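Print this page | E-mail this article

In Praise of the Slow Build
By Lensa Mamo
01/07/2025

I have spent 80 evenings in the shared workshop on Nigatu Street, helping (and now and then getting in the way of) a robot that is learning to handle cloth, and I have come around to loving how slow it is. My brother-in-law asks why we don't just buy one. Well, we could never afford one, for a start! Ours has cost $400 in parts so far, and every dollar of it was argued over at the long bench. 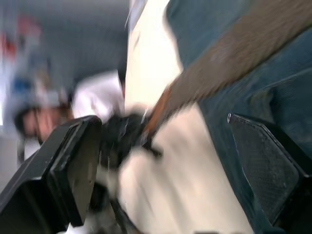 What you get for all that arguing is a machine you understand. When a finger pad wears down, we know which screws to reach for, and the teenagers who come in after school know it too, often better than I do. I think every town ought to have a place like ours, with the lights on late and the coffee a bit too strong, where a person can learn how these things go together before they turn up in every kitchen. Ask your library if it has a spare room. Ours took 2 years to say yes.

Print this page | E-mail this article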